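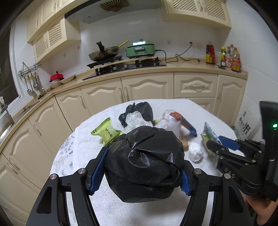

Attachment 1: table before sorting, bagged and unbagged items.

Ticket 3128
Status: open
Category: waste and recycling, wrong bag / refused pickup
Property: Prevville, unit 6
Opened by: Aranka Takács
Date opened: December 13, 2023

Problem as reported
Hauler (Allix) left both black bags from the kitchen at the curb with a "mixed contents" sticker. Tenant says everything was sorted. Tenant wants the $60 re-collection fee taken off.

Entry 1 – A. Takács
I don't buy "everything was sorted." Look at the attachment. One black bag is knotted up tight and I can't say what's in it. The other is tied too, but there's clear bubble wrap spilling out next to it, and bubble wrap is the first thing Allix looks for. Snack packaging and a bunched-up clear bag are still out on the white cloth. If this is the sorted version I'd like to see the other one.

Asked tenant which bag got the sticker first. Answer: "both, I think."

Entry 2 – reply from tenant, pasted from email
The wrap came off a delivery and I was told film goes in with regular trash. The Siqueira leaflet on the fridge says so. Everything on the table was going in a third bag, I just hadn't got there yet. Please don't charge me for following the leaflet.

Entry 3 – A. Takács
Got a copy of the leaflet. It does say "plastic film: household trash." It also has February on the front and no year. Siqueira was the hauler before Allix, so I'm not sure why it's still on anyone's fridge. Allix wants clean film in the clear sack by the side door. Food wrappers go in black. The two are not the same thing even if they feel the same in your hand.

Whether a driver can tell any of this from outside a knotted black bag is another question. I asked Allix. They said the bags are weighed and "checked by feel." I have my doubts.

Entry 4 – steps sent to tenant
1. Untie the bag with the bubble wrap beside it. Leave the other one knotted for now.
2. Pull out any wrap and put it in the clear sack with the loose stuff.
3. Snack packets and used tissue go in black.
4. Anything with food still in it, empty it first.
5. Tie with one knot. Don't tape.
6. Put out again on the next route and send me the bag tag numbers.

Entry 5 – A. Takács
Trakley shows this ticket as "resolved by system" after step 6 was sent. It isn't resolved. Nothing has been picked up. Reopened by hand, second time for this unit. Can someone turn off the auto-close or at least tell me what sets it off?

Entry 6 – reply from tenant
Done as listed. There was more wrap inside than I remembered. The knotted one was fine.

Entry 7 – A. Takács
"Fine" according to whom? Waiting on tag numbers. Fee stays on hold until Allix confirms pickup. Old leaflets: 300 were printed, so I expect this to come up again. Asked the office to send out the Allix sheet to all units – no reply yet.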